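How Does an Office Decide to Buy a Robot?

A page for young readers from the Prostunberg Office of Public Equipment

When a family buys a new refrigerator, someone has to ask a few questions first. Will it fit in the kitchen? How much does it cost? A public office asks the same kinds of questions before it buys a robot, and it must write down all of the answers.

Start with the job

The first step is to choose a job. At our records office, workers put binders into cabinets and take them out again many times a day. A person can do this easily. A robot has to find the cabinet, open the door, take hold of the binder, and set it down flat or upright in the correct place. Each of these is a separate skill, and a robot that is good at one may be poor at another.

Our planners wrote the whole job out in 14 steps. Any company that wishes to sell us a robot must show that its machine can do every step.
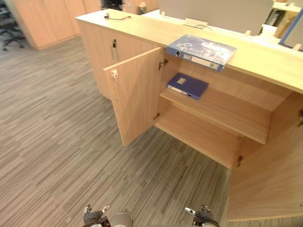 Measure the room

The second step is to measure. A robot needs space to turn, and it needs more space when cabinet doors are open. Planners also look at the floor, the height of the shelves, and the places where the robot can be plugged in to charge. Sometimes the room must be changed a little, and that work costs money too.

Add up all the costs

The price of the robot is only one part of the budget. A budget is a plan for how money will be spent. Ours has a line for each of these:

The robot itself
Spare parts, such as new fingers for the grippers
Training for the workers
Repairs
Electricity

Delwyn Pomare, our equipment planner, expects the robot to be used for seven years. The budget therefore has to cover repairs in the last year as well as the first. Electricity is the smallest line, at around $903 for the whole seven years.

Compare the offers

Two companies, Vokbridge and Tessier, have sent us offers. Vokbridge asks for a lower price, but training is not included. Tessier asks for more and includes the training. Planners put both offers into one table so that the same things are compared side by side.

Try before you buy

Each company must let us test its robot before we sign anything. Workers who use the cabinets every day take part in the test and write down what they notice. The tests will end in February, and the city council will then vote on the budget.

Words to know

Budget: a plan for spending money
Gripper: the part of a robot that holds things
Offer: a letter from a company that gives its price and what is included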